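Tuesday, August 1, 2023

Fliveo opens its shared audiobook plan to homes with up to five listeners

Fliveo, the subscription service for audiobooks and spoken stories, announces today the start of Fliveo Shelf. With this plan, up to five people who live at the same address can listen at the same time, each one with a separate account, bookmarks and history. Until now, every subscription was limited to one listener.

The plan can be ordered from today in the Fliveo app and on the website. Current subscribers keep their saved titles when they change, and the first three months are billed at the old single price. Each home can also store 40 titles for listening without a connection – this limit is shared by all members.

"Parents have asked us for this for a long time," says Nivaldo Barros, head of subscriptions at Fliveo. "They did not want their own crime novels mixed with the bedtime stories of the children."

Fliveo Shelf works on phones, tablets and the speakers of our partners Nander and Allus. Support for Shehu car systems will follow later.
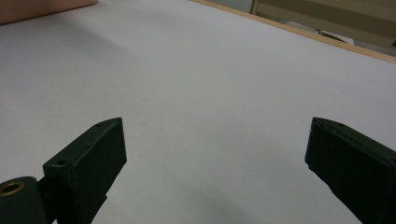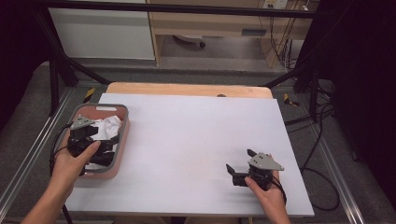
A sleep timer is included for every member of the plan, and it can be set from any device in the home. It was made for people who listen while their hands are occupied. Somebody who is working at a plastic basket on the table can start the next chapter or stop it by voice, without touching the phone. Gianni Pellegrini, who leads the app team, adds that voice control is available in three languages at the start.

Press contact: Fliveo press office, through the form on our website.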